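I have been meaning to write this since August, when my sister-in-law asked me, quite innocently, why I still bother to mend things, and I gave her such a poor answer that I've been composing a better one ever since. Mostly in the bath, I'll admit, and once in the queue at the post office in Nedville, where I became so absorbed that I let two people go in front of me.

## In favour of the slow repair

The thing I was mending at the time was a jumper. It's a dark green one, bought with my first proper wages, and the left elbow had gone through. A new jumper of much the same sort would have cost me less than the evening I spent on it, if you count my evenings as worth anything, and my sister-in-law (who is a kind woman and does her own accounts) pointed this out. She was quite right, too. I can't win that argument on money and I don't think I should try.

What I wanted to tell her is that I know that jumper now in a way I didn't before. I know which way the rib runs, and that whoever finished the cuff was in a hurry, and that the wool at the shoulder is a good deal thinner than I'd supposed and will be the next to go. For years I had simply put it on and taken it off again. It took a hole to make me look at it properly, with my glasses on, for an hour at a stretch.

I feel the same about the kitchen drawer, which stuck for nine years. We all had the knack of it - a lift and a tug, with a bit of hip if it was damp out - and visitors had to be taught. Then one Friday I took the whole thing out, tipped the string and the birthday candles on to the table, and found that a screw had worked its way up and was catching on the runner. It took me less time to fix than it would have taken to explain the tug to one more guest. I was pleased, of course, but I was also rather ashamed, and I've gone round the house a little more humbly from that day on.

Hands are cleverer than we give them credit for, I think. My neighbour Sioned Voyle taught me to darn, and she could hardly put any of it into words. She'd say "a bit looser" and then take the needle off me and do three stitches, and I would watch her fingers and somehow have it. I had already read two books on the subject and could have passed an examination in darning without being able to darn. You do need somebody beside you for that sort of learning, reaching across now and again, and I worry about how seldom most of us sit that close to a person who is making something.

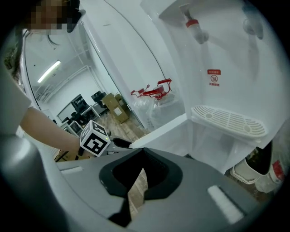

## What I'd grant the other side

Plenty of things aren't worth the trouble. I once spent 60 pounds on parts for a toaster, and it was a horrid toaster before it broke and a horrid toaster afterwards. There are coats and kettles that were badly made to begin with, and no amount of patience will put into them what was left out at the start. I've learnt to let those go, though I do keep the buttons.

I'd also grant that time is a sort of wealth. A mother with three small children and a shift to get to can't be expected to sit under a lamp with a darning mushroom, and I dislike the sort of mender who looks down her nose at people who buy socks in packets. I buy socks in packets. I only darn the ones I'm fond of.

But if you have an hour, and there's some small thing in the house that has been annoying you for longer than you'd like to say, I would urge you to take it apart and have a look. Put a tray underneath for the screws. And if you know someone like Sioned, ask her round and give her a decent tea, and let her take the needle off you as often as she likes.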